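Chapter 7
What Do We Know About How Often People Wash Their Clothes?

Before You Read

Write down how many times you wore your last pair of jeans before you washed them. Keep the number. You will be asked later in the chapter how sure you are of it, and most students lower their confidence by the second section.

7.1 A Number That Everyone Repeats

Household surveys are full of figures that look solid from a distance. A magazine reports that people wear denim so many times between washes, another magazine picks up the figure, and within a year it appears in a school worksheet with no source at all. The number may be right. The trouble is that few of the people passing it along could say who was asked, what they were asked, or whether "wear" meant a full day or a trip to the mailbox.

This chapter follows one such survey, the Nidby Household Clothing Study, from its first questionnaire to its final table. The study was run in the town of Flindcombe by Maricruz Ibarra and Lorenz Aigner. They mailed a form to 629 households and got 253 back. The published summary spoke of "Flindcombe residents" throughout, as if the other households had agreed in silence.

Had they? People who fill in a long form about laundry may well be people who care about laundry. They may also be people with more free time, or with a washing machine at home. Aigner's reply to this objection was that the returned forms came from every part of town. That is worth knowing, but it does not answer the question. A sample can cover every street and still miss the same kind of person on each one.
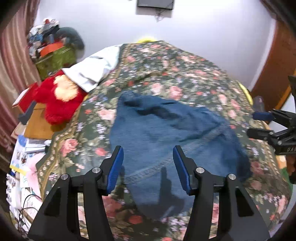
7.2 Asking and Remembering

The main question on the Nidby form read: "In a normal month, how many times do you wash each pair of jeans you own?" Read it again slowly. It asks the respondent to decide what a normal month is, to recall the washing of several garments separately, and then to give a single answer. Very few of us store our lives in that form. Faced with such a question, people tend to work out a reasonable figure and report it as a memory.

Kenta Ichikawa, who reviewed the study for the Cárdenas Institute, pointed out a second problem. Washing clothes is a habit with a moral flavor. Nearly everyone would like to be thought clean, and a good many would also like to be thought careful with water. These two wishes pull the answer in different directions, and we have no way to tell from the form which one won. Survey writers call this social desirability bias. The name is useful, though giving a problem a name has never made it smaller.

Ibarra then tried a diary. In August, 16 households agreed to write down each garment as it went into the wash. The diary figures came out lower than the mailed ones, and the authors took this as proof that the form overstated the truth. Perhaps it did. But diaries have their own faults – entries get skipped, and someone else in the house may run a load without telling the diary keeper.

There is also the awkward matter of clothes that are neither clean nor dirty.

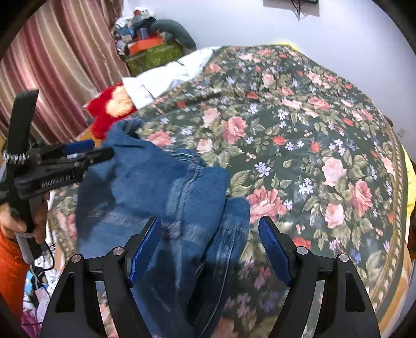 The Nidby form offered 2 boxes for each garment, "in use" and "in the wash." Any reader who has ever owned a chair knows that this leaves something out. Citlali Cervantes, interviewing diary keepers for a later paper, found that many of them had a third group in mind: things worn once or twice, set down somewhere, and likely to be worn again. Some had been ticking "in use" for these, others had left the line blank, and the final table treated a blank as zero.

Notice what that last decision does. A missing answer and an answer of "none" are different pieces of information, and once they have been added together they cannot be pulled apart again.

Check Your Understanding

1. Find a statistic about household habits in a newspaper or online. Can you learn how many people were asked, and how many replied?
2. Rewrite the main Nidby question so that it asks about one garment and one definite period.
3. Go back to the number you wrote down before reading. Did you remember it, or did you work it out?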